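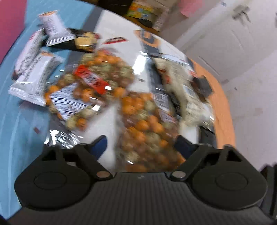
The Osby is a hand-held gripper kit sold by Kanagaratnam, a small maker of robot teaching tools based in Ziritthorpe. It lets a person carry out everyday chores, such as picking up packaged food from a table, so that the motions can later be used to train a robot arm. The kit was designed by Samina Malik, and it went on sale on 20 June 2026 after a long and rather friendly trial period with schools and hobby clubs in nearby Zavotness.

Design

The gripper is black and dark gray, with two fingers that close toward each other and end in broad, rounded pads. Angled linkage arms join the fingers to a ribbed body, and round metal caps cover the pivots. Dark blue finger pads meet the item being held, and Malik has said that she spent more evenings on those than on all the rest of the tool put together. Bagged snacks are a favorite first exercise among owners, as a clear plastic bag of coated nuts folds and shifts in ways that a plain box never would, and it gives a newcomer plenty to think about!

Kit and service

Buyers receive the gripper, a padded case and 2 spare sets of finger pads. There is also a repair plan lasting 3 years, under which worn parts can be mailed back to the Ziritthorpe workshop. Early owners spoke kindly of the comfortable grip, though a few found the printed guide hard to follow and wished for a longer chapter on soft packaging. A revised guide is included with later kits.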